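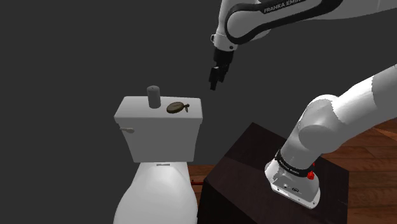
Fleratari Suspends Reach Function in Jotance Restroom Service Software Following Fault

KANTON – May 25, 2022 – Fleratari has suspended the overhead reach function in its Jotance restroom service software after a fault caused robot arms to keep moving downward when they should have stopped. The suspension applies to all 76 installations now in operation. No injuries have been reported.

The fault was first reported in March by a customer in Kanton, where an arm clearing items from the lid of a toilet tank pressed down on the lid and cracked it. The arm's protective stop did engage, but later than the limits set out in the operating manual allow. Staff at the site had closed the restroom for service, as the manual requires, and no member of the public was present.

A review of service logs identified further late stops at two other sites. In both cases the arm came to rest against a fixture without damaging it. Fleratari has contacted the operators of those sites directly.

Cause of the Fault

Jotance works out how far an arm may descend by using a stored height for the surface below it. The company's engineers found that version 2 of the software could keep using the height of a surface from an earlier task when the arm was moved to a new one. Where the new surface was higher than the old one, the arm met it sooner than the software expected. A second check, which compares the force at the gripper with a set limit, was supposed to catch this condition. In version 2 that check began only after the arm had slowed down for its final approach, and by then contact had already been made.

The fault lies in the Jotance software. Fleratari has found no defect in the arms themselves or in their emergency stop buttons, which work separately from Jotance and remain in service.

Before its release, version 2 completed 2000 simulated runs, including the pickup of small objects from a tank lid beside a table-mounted arm. Every run started from a fresh scene, with no stored height left over from earlier work. The condition that led to the fault could therefore not occur in testing.

"Our simulated tests were too clean," said Sidra Sethi, director of product safety at Fleratari. "A machine at a customer site goes from one task to the next all day, and we should have tested it that way. We regret the damage to our customer's property and the disruption this has caused. We have paid for the repair in full."

Corrective Measures

Fleratari has prepared a revised version of Jotance that clears the stored height at the end of each task and keeps the force check active whenever the arm is in motion. If no current height is available, the arm will hold its position and ask for an operator.

The simulated test program has also been changed. Tasks now run one after another without a reset, with surfaces at different heights and objects placed near the edge of a lid or shelf. The revised program reproduced the late stop in 19 runs using version 2. Those runs have been kept as permanent tests that each future release must pass.

The revised software is now under review by Sandhu, an independent testing firm, which will repeat a portion of the simulated work and carry out contact tests on physical equipment. Fleratari will not restore the overhead reach function until that review has been completed. A summary of the findings will be sent to all operators.

"We asked for access to the test scenes as well as the finished software, and Fleratari has provided both," said Dennis Rugemalira, who is leading the review at Sandhu. "A simulation only answers the questions it has been set up to ask. Part of our job is to look at what was left out." Mr. Rugemalira said that it was too early to comment on the results.

Instructions for Operators

The overhead reach function has been turned off remotely at all connected sites. Operators of equipment that is not connected to a network should turn the function off from the service menu and confirm in writing that this has been done. Floor-level tasks are not affected and may continue.

Operators should not attempt to restore the function by returning to an earlier version of Jotance. Any late stop or unexpected contact, including contact that leaves no visible mark, should be reported to the Fleratari service desk, and the arm should be left switched off until a technician has reviewed the log.

About Fleratari

Fleratari develops software for robot arms used in the cleaning and upkeep of commercial buildings. Its Jotance product is used in offices, hotels and transit facilities.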